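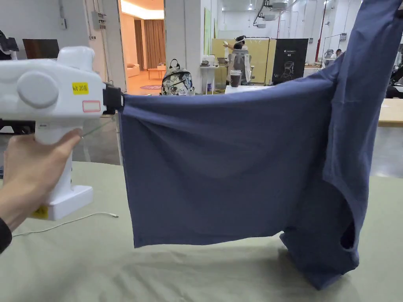
Handout 2: Learning to fold from hand-held demonstrations

Welcome back, everybody, and thank you for all the questions after the last lecture. Quite a few of you wanted to know why we keep coming back to laundry, of all things, so let me start there before we get on to the method itself.

A rigid object, say a mug, can be described well enough by where it is and which way it is turned. A T-shirt can't. Pinch it by one corner and the rest hangs however it likes, the sleeves fold under themselves, and the neck hole may end up looking very much like an armhole (I still mix them up on screen, and I have been at this for years!). So the Kvaran study, which Inger Kárason will talk you through in the seminar, doesn't try to model the cloth at all. It learns directly from people doing the job with a gripper held in the hand.

The set text is the Akdale report. Please read the part on data before the part on training, even if you are itching to get to the network. The main set has 3618 demonstrations, each one covering a single garment from first grasp to release. Kirsten Vestergaard then trained the same policy again on only 400 of them, chosen for variety in the starting pose, and it came surprisingly close on shirts it had seen before. On unfamiliar shirts it fell well behind, and I'd like you to think about why that might be.

A word on notation, as it trips people up every year. The policy predicts 16 steps of gripper motion at a time, and we call that a chunk. Jaw width is part of the action, so opening and closing are learned along with the movement. Positions are given relative to the gripper's present pose, never to the table.

For the seminar, please bring half a page on this: if a corner slips out of the jaw halfway through a lift, what would the policy need to have seen in order to recover? Rough sketches are very welcome, and so are pencil and crossings-out.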